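Okay friends, a few of you asked why the Hileck arm has been sitting still most of this week, so pour yourself something and I'll tell you the whole saga. It's a long one (sorry!) 1/9

We have the arm doing scrubbing passes over a stone slab, back and forth, brush in the gripper. It had done 587 passes without a complaint from anybody, and I'd gotten comfortable enough to eat my lunch while it ran. You can see where this is going. 2/9

On pass 588 the brush slipped in the jaws. Only a little! But the controller had no idea, so it kept pushing down as if the head were still where it had been, and the handle crept sideways until the arm was dragging the thing at a silly angle. 3/9

Then the force limit was supposed to trip. It's set at 60 newtons, and I watched the number on the screen sail right past that and keep climbing while I sat there holding half a sandwich. I hit the stop button myself. Everyone's fine, the stone's fine, my lunch was not. 4/9

So I went through the log, all 1,006 lines of it, with a big mug of tea. The limit was only being checked at the end of each stroke! Somebody had changed that in the Moodley settings file back in November to get rid of false alarms, and that somebody was me. 5/9

I've put it back to checking the whole way through, and the first slow test tripped right where it should. I can't tell you how happy that little red light made me. 6/9
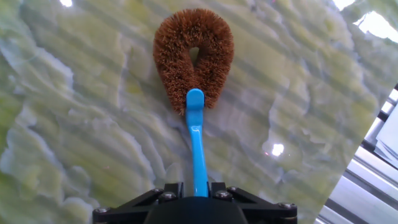
The slip itself is the part I'm still chewing on. Glossy plastic is a hard thing for our jaws to hang on to, and that flat blue handle goes straight down between them with nothing to stop it from turning. Add a head of stiff coconut bristles pushing back against polished marble and I suppose it was only a matter of time. 7/9

I've asked the lovely people at Drevwood whether they can make us jaw pads with a shallow groove in them. They said 11 days. Until then it's half speed, and I stay within reach of the button. 8/9

If you run anything that presses on anything, please go check when your force limit gets read, even if you're sure you know. And if you've found a pad material that grips slick plastic, tell me all about it, I have plenty of tea left. 9/9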